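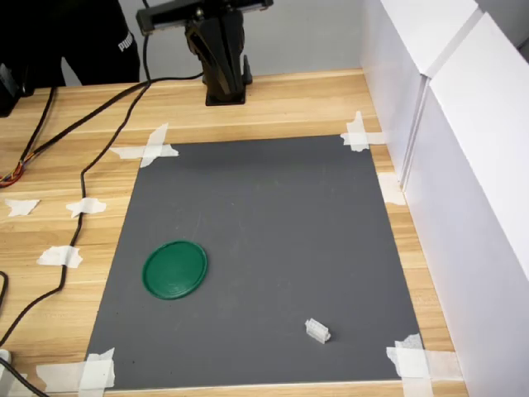
TEMPLE & COMMUNITY NEWS > House Checks

Prayer hall walk-through before the teaching, Brastden Buddhist Center
2 April 2023

I did the rounds with Svatopluk Danko this morning, and my comments are under each item. Shout if I got something wrong!

1. Front doors open fully, both sides
OK. The left one still sticks a bit, so give it a good shove.

2. Aisles clear, cushions in rows
Needs work. Some cushions had crept into the side aisle again (I moved them, but please look once more before the doors open).

3. Butter lamps on the metal tray, away from the silk hangings
OK now. Two lamps were way too close to the long thangka -- I slid the tray forward.

4. Fire extinguishers
Hall: OK. Kitchen: tag ran out in February. Zeman is coming to swap it, invoice 1687.

5. Exit signs lit
OK, all 4.

6. Teacher's throne steady, steps taped
OK. I sat on the bottom step and bounced. Svatopluk was not amused.

7. Headcount limit posted
OK. The sign says 530 with the balcony open. Our friends from the Cekulcombe group are bringing a bus, so whoever is on the door needs the clicker.

8. Livestream cables
Not done. The Skestska translation booth isn't wired yet, and I don't want anyone in robes tripping over a loose cord. Tape it flat, please, all the way to the wall.

9. First aid box
OK, but low on burn gel. I'll pick some up.

Open items: 2, 4, 8, 9. I'll be back at 7 to recheck them.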